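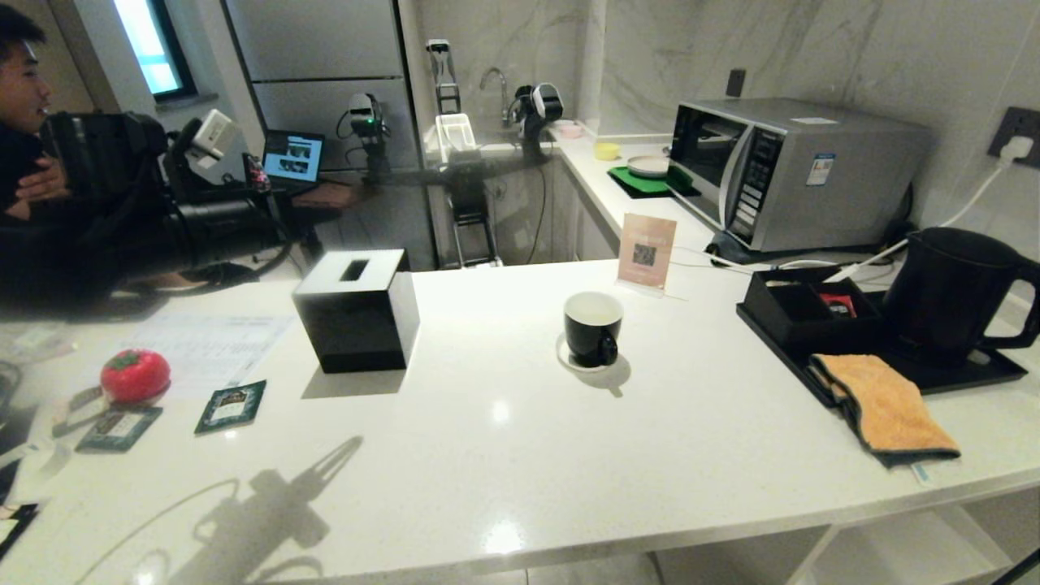 A bancada da copa, com a chávena, a caixa de lenços e a chaleira elétrica; ao fundo, os braços robóticos.

A recolha de demonstrações do projeto Clandora decorre numa copa, entre um micro-ondas, um lava-loiça e os objetos de uso corrente dispostos sobre a bancada branca. A coordenação cabe a Trinidad Zúñiga, engenheira da Wonex, que recebeu a nossa redação numa sexta-feira.

«O sistema aprende a partir daquilo que lhe mostramos», explica. «Se as demonstrações forem todas iguais, o resultado será limitado. Por isso alteramos a posição dos objetos entre séries e registamos cada alteração.» Desde fevereiro, a equipa validou 148 sequências e rejeitou 13, na maioria por falhas de sincronização entre câmaras.

Questionada sobre a escolha de uma copa, Zúñiga refere as superfícies. «Uma bancada brilhante devolve a luz do teto e recebe as sombras do próprio equipamento. São condições que o modelo terá de enfrentar e que convém incluir desde o início.» 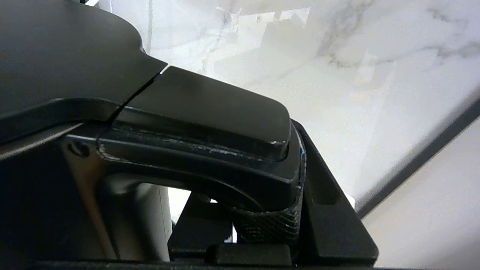

Pormenor da garra, com o botão serrilhado e sinais de desgaste no revestimento do dedo.

Hortensia Villalba, responsável pela qualidade dos dados, sublinha a importância da vista próxima. «A câmara da garra mostra o contacto com o objeto, que a câmara superior muitas vezes não alcança. Quando as duas vistas não coincidem no tempo, a sequência não entra no conjunto.»

Cada sessão é anotada por dois técnicos, que trabalham em separado. As divergências são resolvidas por Villalba antes do arquivo. A próxima fase prevê mais 100 sequências, dedicadas à arrumação de loiça e de pequenas embalagens, e terá início depois da revisão do protocolo de anotação.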